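The Gruker key stand: a small gallows for your keys
Reviewed by Calum Dow

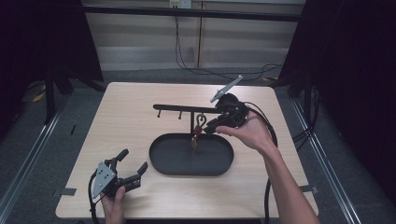
I have owned, in order, a ceramic bowl, a row of adhesive hooks, a magnetic strip and a wooden whale with holes in it. All of them were supposed to be where the keys lived. The keys lived in my coat. When the coat went to the cleaners the keys went too, and I spent an evening on the front step getting to know my neighbor's recycling.

So now I own a key stand. It's black metal: an oval tray with a raised rim, a thin post coming up out of the middle, and a bar across the top with little pegs underneath. Gruker sells it as an "entryway organizer," a grand title for something that would fit in a shoebox. I paid $30 for it at Vindville, the home goods store out by the highway that always smells of candles.

Assembly first. The post screws into the tray, the bar goes on top of the post, and the instructions cover this in four languages and one drawing. The drawing is of a different stand. I had it together before the kettle boiled, then took it apart again because I'd left the protective film on the tray. The film comes off in one satisfying piece if you start at the narrow end of the oval and in about forty depressing pieces if you start anywhere else.

The tray is the best part. The rim is high enough to keep coins from wandering off and low enough that you can get a fingernail under a dime. Mine now holds change, a button from a shirt I no longer have, two guitar picks and a folded claim ticket for the dry cleaner, who I've forgiven. It also catches whatever falls off the pegs, and we'll come to that.

The pegs point straight down. I looked at them for a while in the store and assumed I was missing something. My keys hang on them well enough as long as I place the ring with some care, the way you'd hang an ornament on somebody else's Christmas tree. If I come in with groceries and sort of lob the ring in the general direction of the bar, the keys go in the tray. That makes a noise. Ragnheiður, who lives upstairs and works nights, has mentioned the noise.

A single key on a small ring with a light tag is what this stand was born to hold. It dangles there like a display in a museum of doors. My full set, with the car key, the bike lock key, the bottle opener and the mailbox key that is older than the mailbox, makes the bar look tired. Nothing has bent. I check, though, and I didn't use to check the whale.

Reach is a mixed bag. With the stand on a low table you come at the bar from the side, and if your hand is full or you're wearing winter gloves you'll bump the post before you get the ring. I've knocked the thing sideways but never over. The tray has some heft to it, and it slides before it tips. On a bare wood table I'd put felt under it. I didn't, and there is now a faint arc on my table that my sister takes for grain. I haven't corrected her.

Before this I tried the Jevo wall rack, which costs less and holds more. It also needs two screws and a wall you're allowed to put screws in, and my lease has opinions. If you own your walls, buy the Jevo and spend the difference on lunch. The Virk version, all bent wire and no tray, I returned after a weekend. Keys went on it fine but everything else in my pockets still ended up on the table, so I'd paid money to relocate a third of the problem.

Cleaning: dust shows up on black, and it shows up on this almost as you watch. A dry cloth does it. The inside of the rim wants a cotton swab if you're that kind of person. I was that kind of person once, the day before my mother visited.

Would I buy it again? Probably, with some grumbling. I'd pay a few dollars more for pegs that turned up at the ends. I'd also take a slightly thicker post, purely for my nerves. But I've had it since last September and I've been locked out zero times, a personal record, and when I leave in a hurry I can see from across the room whether the keys are on it.

Good for: one or two people with a sensible number of keys, renters, anyone with pocket change.
Less good for: janitors, throwers, people with a cat that likes dangling things. I don't have a cat. I've seen how my friend's cat looks at it.

Four out of five. The missing star is for the pegs, and a little for the drawing.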